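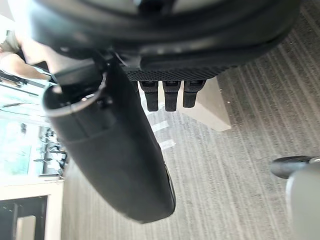
Software > Control, Perception & Planning

Wrist camera sees mostly its own gripper. Mask it, or teach the planner to live with it?

kelpie_loop
Started this in the hardware section and was told, fairly, that it's a software moan. Moved.

The wrist view up top is what our perception node gets to work with at its least helpful. Housing across the top, finger down the middle, carpet for most of the rest. The segmentation stage has decided that the finger is an obstacle. The planner, being obedient, then tries to get the hand away from the finger. I have watched it do this with real commitment.

We're running Trokar for planning and a home-made thing for masks. At present the mask is a static PNG somebody drew by hand in April. It's fine until the finger moves, and moving is more or less the finger's job.

Options as I see them:
1. Static mask, drawn fatter.
2. Render the gripper from the joint angles every tick and subtract it.
3. Train on frames with the gripper left in and hope.

Opinions please. I know I'll get them anyway.

mudguard
Option 2. It's always option 2. You have the joint angles and the mesh, so draw the thing where it is and throw those pixels away. Took me an afternoon, plus a fortnight finding out my camera calibration was rubbish.

tuppenny_torque
Disagree with mudguard, as is tradition. Rendered masks are only as good as your timestamps. If the image is from now and the joint state is from a bit ago, you get a ghost finger next to the real one and the planner has two to run away from. Option 3. The network learns what its own hand looks like soon enough. Babies manage it.

mudguard
Babies also hit themselves in the face.

kelpie_loop
Timestamps are bad here, I'll admit. Measured the gap between image and joint state over 1409 frames last night and the typical one is around 20 ms, with a tail I don't want to talk about.

oxbow
20 ms is nothing if the arm's moving slowly. Interpolate the joint state back to the image stamp and get on with your life. What's the tail?

kelpie_loop
I said I didn't want to talk about it.

oxbow
That bad.

kelpie_loop
11 frames over a quarter of a second. All of them while the logger was writing to disk.

oxbow
Then you haven't got a masking problem, you've got a logger problem. Move it to its own process and measure again before you touch anything else.

tuppenny_torque
Going to be awkward and ask why you're planning off the wrist camera to begin with. Use a head camera for the coarse approach and only let the wrist one vote when you're close. Drurker does it that way out of the box. I don't love Drurker, the config files look like a ransom note, but the handover between cameras is decent.

kelpie_loop
Because the head camera has its own troubles. Same place, cup task at the sink. The arm comes in from the lower left, and once the hand is over the rack the mask has to cope with black fingers, a pale grey cup, shiny rods and sun in stripes all over the marble. Our depth estimate regards the rods as a rumour. 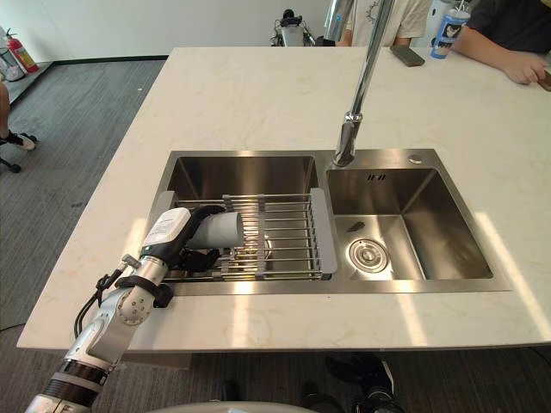

Re: head camera and the sink

mudguard
Right, that's a nasty one. Thin metal bars over a steel basin is about as rude as you can be to a depth sensor. I'd stop asking for depth there at all. Fit a plane to the rack once, save it, and place relative to that.

tuppenny_torque
And when someone shoves the rack along?

mudguard
Then you fit it again. It's a rack, it isn't migrating.

tuppenny_torque
It's adjustable. Give it time.

bramblewick
Lurker, mostly. The cup's on its side there with the mouth facing right. Is that how you want it to go down, or does the planner not care? Ours treated every cup as a symmetrical cylinder until we added an axis with a direction to the goal. Karberg has a goal type for this, badly documented, under "oriented axis".

kelpie_loop
Planner doesn't care. As far as it knows both ends of a cup are equally good ends. I'd like it mouth down eventually. Will look at the Karberg one.

oxbow
Don't add a goal type in the same week you fix the logger. You'll never know which one broke it.

kelpie_loop
Sensible, and I resent it.

hexnut_harriet
For the wrist mask, there's a small tool called Hämäläinen that does the render step on the CPU with a dilation setting. I run it with the edge grown by 2 pixels and that soaks up most of the timing slop. Last release is elderly but it builds if you're polite to it.

tuppenny_torque
Still option 3.

kelpie_loop
Noted. Logger first, then interpolation, then the rendered mask with a fat edge. If the hand is still frightened of itself by Saturday I'll try tuppenny's way and deny it in public.

mudguard
Post the tail when you've re-measured.

kelpie_loop
Only if it's flattering.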